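Ticket: grasp planner picks the wrong target after scene reload
Project: Dreturside sim
Component: planner / perception bridge
Status: open, workaround below
Opened: 15/09/2024

Hi all, me again! I've been chasing this one all weekend and I reckon I've got it cornered, so I'm writing it down before I forget what I tried.

What happens: first load of the tabletop scene is fine. Reload it without restarting the planner and the arm heads off to whatever object had the target's ID last time. Ask for the apple, get the block with the stick. No error in the log, no warning, it just goes (very confidently, too).

First thing I blamed was the camera transform, because I'd touched it back in August. Rolled that back, same behaviour. Then I thought it was the collision margins, so I opened the gripper up a bit wider and bumped the planner's sample limit to 2,000. Slower, still wrong. 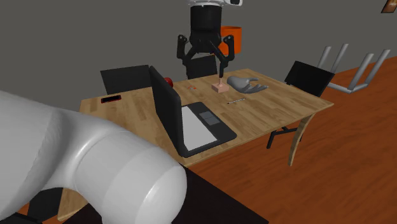 The target pose the planner prints is perfectly sensible for the block, so the inverse kinematics and the controller are off the hook. It's being handed the wrong object and doing a decent job of it. I ran the reload in a loop overnight and got 1,594 cycles out of it before I killed it, 29 of them with the wrong target. The bad ones all had the phone and the pen spawning in a different order from the load before.

So I went digging in the Prokport bridge and there's a cache, keyed on spawn index instead of object name. It gets filled on first load and the reset call never clears it. If the order stays the same you'd never notice, and that's why my little four-object test scene kept passing. Grrr.

Workaround for now: restart the planner node after every reload. Adds 4 seconds on my machine, annoying but livable.

Proper fix: key the cache on name and clear it on reset. I've got a patch on my branch but haven't run it against the Plendberg scenes yet, and those have duplicate names all over the place (two mugs both called mug, for starters). If anyone knows whether the loader adds a suffix to duplicates, please yell out here before I merge.

Leaving this open till the overnight loop has been through again with the patch in.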